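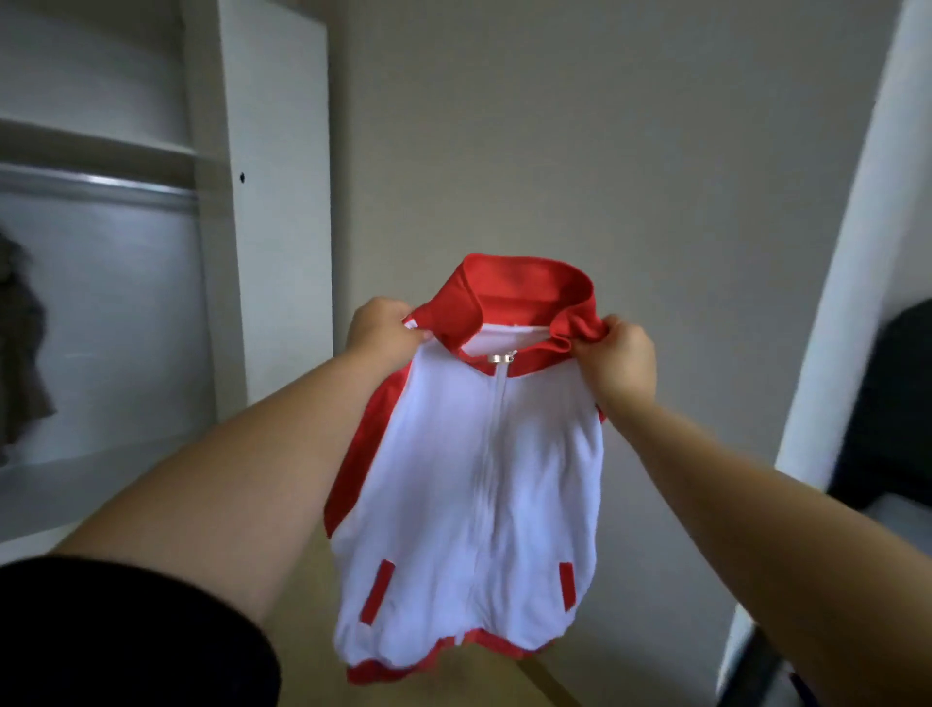

Section 4 covers the garment-holding clips, the part of the Breltard set that feeds the shoulder-grasp model. Read section 3 first if the headset isn't calibrated yet. Each clip is one garment, one hold, one hang. The hold is what the model learns from, so get it right before anything else - garment up at chest height, a hand on each side of the collar, front facing out, zipper closed. With a stand-up collar like the red one on the white track jacket, grip at the shoulders where the collar starts. Bunching a little of the collar fabric is fine, the labeler handles it. Covering the zipper pull is not fine. The pull is our center keypoint and clips without it get dropped.

4.1 Before you record

1. Put on the headset. Strap snug, lens level.
2. Run the Harnska check script. Wait for the green line, then close the window.
3. Turn the room lights on, all of them. Pull the blinds if sun is hitting the wardrobe.
4. Open the wardrobe compartment. Rod has to have a free space for the hanger.
5. Pick the garment from the bin and enter its tag number. Wrong tag = wrong garment class, and we can't fix that later.

Note: long sleeves on the operator are OK. Big loose cuffs are not, they hide the wrist and the wrist track jumps.

4.2 Recording

1. Press start. Look straight ahead for 2 seconds.
2. Pick up the garment by the shoulders, left hand first.
3. Raise to chest height. Let the hem hang free. Don't smooth out wrinkles, the model needs them.
4. Hold still. Count to three in your head.
5. Lower it, put it on the hanger, hang it on the rod.
6. Step back, press stop.

If you drop the garment keep recording. Pick it up and carry on from step 2, then mark the clip R for regrasp. We want these. Yvonne Rowbotham's first run threw them all out and the model had no idea what to do after a slip.

CAUTION: do not walk while the garment is up. You can't see the floor under it.

CAUTION: stop recording before anyone else comes into view. Faces mean the whole clip is deleted.

4.3 Blur

Some blur at the edges is normal when your head moves. Blur on the collar or hands during the hold is a reject. Slow down, re-do. Most people turn there head toward the hanger too early - keep your eyes on the collar untill the count is done.

4.4 How many

20 clips per garment, then swap. Take a break at the swap, tired arms sag and the hold height drifts. Full set is 1,000 clips. The November set stopped at roughly 400, and that's the one behind the numbers in the Plandlow report.

What we got from it, short version: grasp points from the human hold transfer to the arm pretty well on jackets with a firm collar. Hoodies much worse. Shinji Miyazaki thinks the hood hides the shoulder seam and the model guesses low. Not tested yet. So please don't skip the hoodies in the bin, they are the reason for the second round.

4.5 Upload

1. Check the clip count on the recorder against your sheet.
2. Plug in, copy to the Brzozowska drive, folder = your operator code.
3. Wait for the checksum. Takes a while, leave it alone.
4. Clear the recorder only after the checksum says OK.

Note: if the checksum fails twice, stop and send Shinji the log. Do not rename any files.

Next: section 5, labeling the collar and hem keypoints.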